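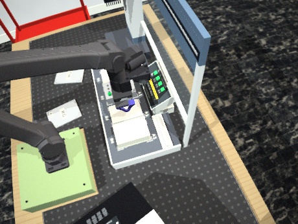 The Grenach cell in sim, arm over the fixture. Click for full size.

Teleop vs. hand guiding for tube handling, which one wastes less of my life?

benchrat_413
Posted 2020-10-08

Setup is all simulated so far. Arm bolted to a green plate on the bench, fixture with the control module next to it, tube rack on the deck, and I'm supposed to teach it to pick up capped tubes and put them somewhere sensible. The grand plan is to collect demos by remote control, train on those, and have something to show by November.

I've done 350 demos with a Latier hand controller. I would describe the quality as "a raccoon with a deadline." My approach to the rack is different every time, I hover, I reconsider my choices, I go in crooked. The policy has learned to hover and reconsider too. It is very good at that part.

Is it me, the controller, or the whole idea?

orbital_sander
It's you. Welcome.

More helpfully, throw out your first hundred or so. Everybody's early demos are garbage and everybody keeps them because they took all afternoon.

Gus Ruiz-Ortega
Disagree with throwing them out. Trim the hovering off and keep the rest. A policy that only ever sees perfect approaches has no idea what to do when it's a finger's width off, and it will be a finger's width off.

I'd also quit teleop for this. Get a real arm, put it in free drive, grab it by the wrist and walk it through the motion. Two minutes and you have a cleaner path than you'll get from a joystick in a week.

benchrat_413
Gus, I would love to grab it by the wrist. It is made of polygons.

Gus Ruiz-Ortega
I did say get a real one.

moth_in_the_gearbox
Hand guiding has its own problem, namely your hand. If you're training from cameras, every demo has a big pink forearm in it and then at run time the forearm is gone and the robot is lonely. We did a whole batch like that on an Orkemard arm and had to replay every path with the person out of the way and record again. So count that twice, Gus.

What does your wrist view look like right before the pick? And how many tubes are in the rack when you start?

benchrat_413
Coming in over the front of the deck, fingers open, usually something like this:

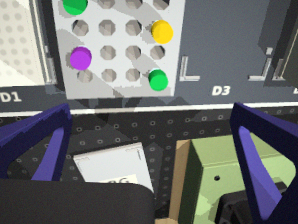
I've been going for whichever cap I feel like. I thought variety was good for it.

moth_in_the_gearbox
Variety in where the tubes are, yes. Variety in which one you want, with nothing telling the robot which one you want, no. You've got two greens, a yellow and a purple in there. From its point of view you're picking by mood. No wonder it hovers, it's waiting for a sign.

Pick a rule. Purple first, always, or put the color in the task prompt and label every demo with it.

orbital_sander
Oh that's a much better answer than mine. I still think it's also you.

benchrat_413
I am now looking at 350 demos with no color label and feeling a bit ill.

Gus Ruiz-Ortega
You can recover the label. Check which tube the fingers closed on and write a script to tag it. It's a simulator, it knows where everything is. One thing polygons are good for.

pliers_first
Going to be the grump. Why learn this at all? The rack is a grid. Rows, columns, fixed spacing. Teach the corners, do the arithmetic, go home. The Moynihan guys at my last job ran racks like that for years and there wasn't a neural anything in the building.

moth_in_the_gearbox
Fine until somebody sets the rack down crooked.

pliers_first
There are brackets on the deck so that somebody doesn't.

moth_in_the_gearbox
You have met people, right?

benchrat_413
The honest reply to pliers is that my boss wants it learned. I would have taught the corners.

Update: script works, labels are in, hovering trimmed. Retraining tonight. I've also slowed the controller down, so my crooked approaches are at least smooth crooked approaches. Boss has heard the phrase "up to 2000 demos" from somewhere and now says it in the hallway.

orbital_sander
Buy a wrist brace.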